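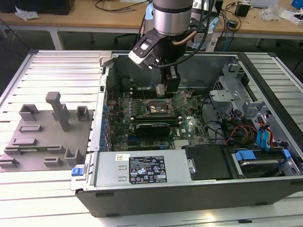
Rewards account safety check, May. I go through this list before I cash out points for gift cards, and I do it for every survey, bingo and receipt site where I still have a balance. It covers the account, the email behind it, and whatever you sign in from. Computers come first. A desktop in the state of that Dell, on its side with the side panel off and the memory slots showing, is one you aren't logging in from, so take it off the trusted device list on each site until it is back in use. Mark each line OK, Fix or N/A and write a comment, even a short one.

Accounts checked: Rultton, Kernthorpe Surveys, Todadby, Yoshida Receipts
Checked by: Azucena Arellano
Second look: Ilse Gerlach

Part A. Sign-in

1. Password is used on one site only.
Fix. Kernthorpe and Todadby had the same one. Changed both.

2. Password is at least 12 characters.
OK on all after the change above. Todadby does not accept spaces.

3. Two-step sign-in is on.
OK for Rultton and Todadby. Kernthorpe offers it by text message only, turned on. Yoshida does not have it. N/A.

4. Backup codes are saved somewhere other than the phone.
Fix. Rultton codes were a screenshot on the phone. Printed and put in the desk folder.

5. Trusted device list has only devices in use.
Fix. Rultton still listed an old tablet and a browser I don't recognize. Removed both and signed out everywhere.

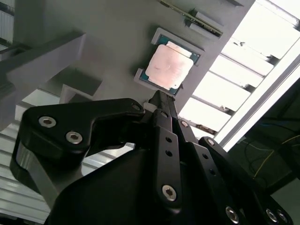
Does removing a trusted device cost you any points?
Points are tied to the account, so your balance stays the same. The next time you use that device you will be asked for a code, and on Rultton any game card you had open there will reload from the last saved square.

Part B. Email and phone

6. Email on file is one you can open today.
OK. Sent a test from each site's settings page. Kernthorpe's landed in spam, now marked as safe.

7. Recovery phone number is current.
Fix. Todadby had the number from before I switched carriers. Their support has to change it by hand and asks for up to 4 days. Do not cash out there until this is done. Gift card codes go out by text on that site.

8. Name and zip code match on every account.
OK. Yoshida had a nickname on it. Changed to match the others. A name that doesn't match is a common cause of a held payout.

9. One account per person, and the household rule has been read.
OK. Ilse and I both have Rultton accounts at the same address. Their terms allow two adults, but we can't both claim the same sign-up offer. I had missed that last part. Ilse caught it.

Part C. Offers and apps

10. Every offer in progress has its terms saved.
Fix. Saved the page for the Rultton grocery offer. The Kernthorpe diary study has no terms page, so I kept the invitation email.

11. Free trials have a cancel date on the calendar.
Fix. One trial from a bingo square had no date. It renews 7 days after sign-up. Set a reminder for 9 a.m. the day before.

12. Browser add-ons are ones you chose.
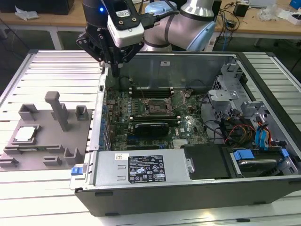

Fix. Found a coupon add-on that came in with a game download. Deleted it. It had permission to read every page, including the bank. Go to the extensions page and look at the whole list, including anything switched off. The Rultton button can stay, but I set it to run on click only.

13. Receipt app permissions are limited.
OK. Yoshida has camera only. It asks for contacts again after updates. Say no.

14. No site has your bank password.
OK. Todadby offers a bank link for cash payouts. I skip it and take gift cards.

Part D. Before you redeem

15. You typed the address or used your own bookmark.
OK. There was a "bonus points expiring" email this month that said it came from Kernthorpe. The link went to a different address. Reported and deleted.

16. Balance matches your own notes.
Fix. Rultton was short by one survey. Sent the completion screenshot to support.

17. Expiration date on points is known.
OK for Rultton and Yoshida. Kernthorpe clears the balance after 12 months with no activity. Written on the front of the folder.

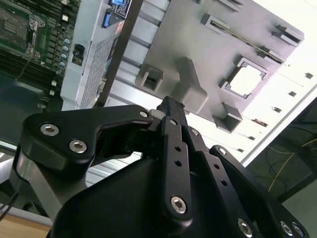

What should you do if a gift card code shows as already used?
Take a screenshot of the error with the date and time showing, then write to the rewards site before you call the store. The site can see when the code was issued and is usually the one that replaces it.

18. Gift card codes are used or stored the same day.
Fix. Two restaurant codes were still sitting in email. Moved to the folder list.

Open items: 7 (waiting on Todadby), 16 (waiting on Rultton).
Ilse's comment: add a line for old accounts we no longer use. I have one with a small balance and can't remember the username.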